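Towel folding for Bonard, Tuesday. We need 2,348 examples of a robot tidying one towel. My mum needed one, and a raised voice.

1/ House rule in Clolstead: a failed fold still gets saved. The model has to see what sulking terry looks like.

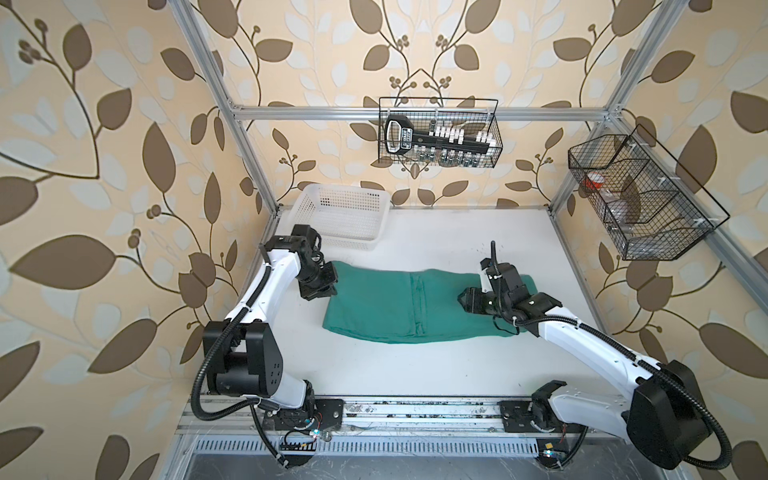
## 2/ On labels

Ait Brahim wants every grasp tagged, 20 seconds a clip. I've argued for fewer tags and better ones.
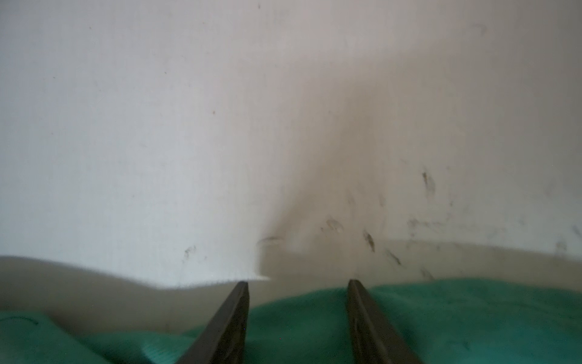

My quarrel is with the word "ready". Dinditz's guide says to tag it once the gripper is over the cloth. So open fingers above a rumpled green towel count as ready, and so, by that logic, am I.

3/ We've had 9 goes at rewording it. 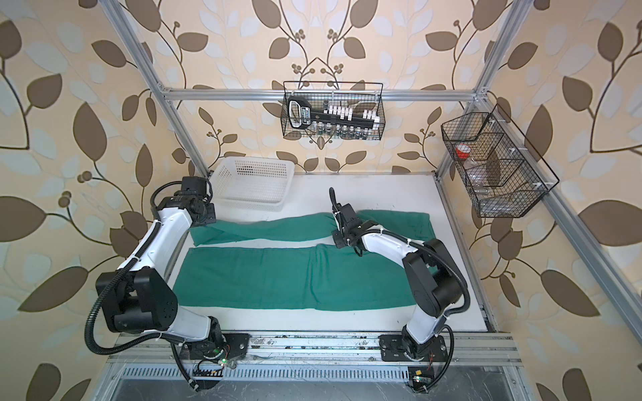 Version 6 was the good one, so naturally it got dropped. Back to tagging.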